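# The Gray Bin

Thu 21 December

Every house has a drawer for things without a home. Ours outgrew the drawer, so now there's a big gray bin, scuffed from long service – Darragh Conneely calls it the archive.

Policy so far: blue things go in, green things are tolerated. The paintbrush has met the green spoon, and the shaggy blue-and-white cloth takes up more floor than it has earned. 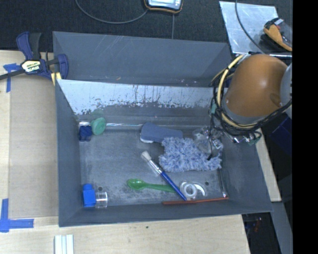 Sorting is set for May. It was set for last May, too.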